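Guest Room Turnover at Fisthorpe House

The residence rooms at Fisthorpe House are prepared between stays by the Inance housekeeping service. This page presents one working session on the upper floor, during which rooms were cleared, cleaned and returned to use for the October intake. Captions have been supplied by the residence office. Room numbers are given only where they help staff locate a fitting or a store.

Linen store, upper landing
Sheets are kept on the left-hand shelves and bedspreads on the right. Each set is folded with its label facing outward, so that singles and doubles may be told apart without unfolding them. Pillow covers are stored by pattern, and mixed pairs are sent back to the laundry room for matching.

Room 6, window side
The window is opened before any other work begins and remains open until the floor has been finished. Curtains in this room were replaced last year by Szabo Interiors and should be drawn back by hand. The cord on the left side is for the blind only.

Room 7, desk and shelf
Desks are wiped with a damp cloth and dried at once. Papers left by a guest are placed in a marked envelope and held at the front office. Network sockets at this desk are maintained by Netbridge, and faults should be reported by room number before the end of the shift.

Room 217, before the bed is changed
Wrappers and other small packaging are gathered first, using a round plastic bucket that can be carried from one side of the room to the other. Personal items on the bed, including telephones, chargers and power strips, are noted before any bedding is lifted. Throws and loose cushions are set to one side and shaken out separately.
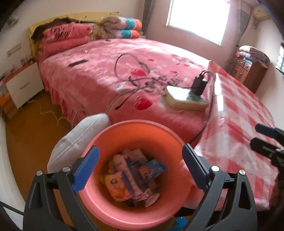
Patterned bedspreads are washed alone on a cool cycle, and those with a ruffled skirt are hung full length to dry. Pillows are aired for the duration of the cleaning and returned to the headboard in pairs. Wooden headboards are dusted from the top down with a dry cloth. Polish is not used on painted or pale finishes.

Waste point, ground floor
Room waste is taken down by the rear stairs. Paper and card are separated at the waste point, and food packaging goes into the general container. Buckets are rinsed, turned over on the rack and returned to the landing before the evening round at 6.

Completed rooms
A room is entered in the register once the bed has been made, the floor finished and the key returned. The register for the current intake is held under reference 1008 and may be consulted at the residence office during opening hours.

Contact the Residence Office | © Fisthorpe House. All rights reserved. | Back to top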